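Home | News | Past Issues | Recipes | Contact

The Ciltside Table -- Neighborhood Newsletter
1/16/24

Potluck season is back, and so are the plates

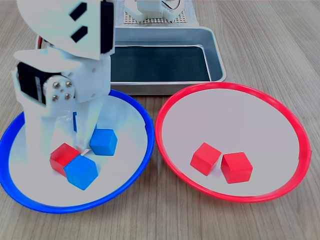

One reader from over on the Rireck side wrote in to ask whether we could please, please talk about getting dishes back to the people who own them, because she has been missing a blue casserole since October and would like it home before Easter.

Well, yes, we can, and I'm glad she asked! I have been meaning to write something on the subject ever since the fall supper, when I stood in the hall kitchen at ten at night with a stack of other people's bowls up to my chin. I know some of you have been coming to these suppers for years and could run the whole thing in your sleep, but we have had quite a few new families move in along the creek, and it seems only fair to set down how we do things (or how we try to do things, which is a different matter on some nights).

First, the returns. Put your name on the bottom of anything you'd be sad to lose. Masking tape and a marker will do fine, though the tape does come off if somebody kind puts your dish through the dishwasher, and somebody kind usually does. My mother used nail polish. She painted her initials on the underside of every pie plate she owned, in a shade of coral I never once saw her wear, and those initials are still there after a good many years of scrubbing. I have two of her plates and I would know them anywhere.

Lids are their own trouble. Please label the lid too! We have 29 lids in the hall cupboard right now and I could not match more than a few of them to anything. They will be set out on the long counter at the next supper, and whatever is still sitting there at the end of the evening goes to the thrift shop in Raltmont.

Now, about the food. The January supper is the soup one, as always, and we are expecting almost 80 people, which is a fuller house than last winter. If your last name starts with A through L, bring soup or stew. Everyone else, bring bread, salad or something sweet. I don't mind a bit if you'd like to trade with a neighbor, and I certainly won't be checking at the door -- but two years ago we had a dinner that was very nearly all brownies, and while the children still speak of it fondly, their parents do not.

If you're bringing soup, a slow cooker is best, and it helps enormously if it comes already hot. The outlets along the window wall are all on one breaker. Four cookers on that wall is fine, five is dark. There are more outlets by the coat rack, and I'll have extension cords in the box under the sink.

A small card with the ingredients would be a kindness. We have folks who can't have nuts, folks who can't have dairy, and at least one gentleman who just doesn't care for celery and likes to be warned. I'll leave blank cards and pens by the front door for anyone who forgets, and I fully expect to be the first one to use them.

We are going to use the hall's own plates this time instead of paper. There are 48 of the big ones, so the rest of us will be eating off the mismatched ones from the back shelf, and I happen to like those better anyway. It does mean dishes at the end. I'd be so grateful for a few people willing to wash and a few to dry, and whoever dries gets first pick of the leftover dessert, a rule I made up just now and intend to stick to.

Oh, and the Ruppert bakery has offered us day-old rolls again, which was awfully nice of them. If you drive past there on your way in and have room in the back seat, let me know and I'll tell them you're coming.

Doors open at five and we eat at half past. Come even if you had no time to cook. There has always been enough, and the company is what I look forward to all month.

Comments

creekroad_mom: We're new this year, is it all right to bring toddlers? Mine eats mostly bread but he is very enthusiastic about it.

Ciltside Table: Bring him! There is a corner with toys and a rug, and there will be plenty of rolls.

pieplate: The nail polish trick works, but do two coats and let it dry overnight. I learned that one the hard way.

T.: I think I have the blue casserole. Is it oval, with a chip on one handle? I'll bring it to the supper.

Contact: Ciltside Community Hall, P.O. Box 3285 | © 2024 The Ciltside Table | Back to top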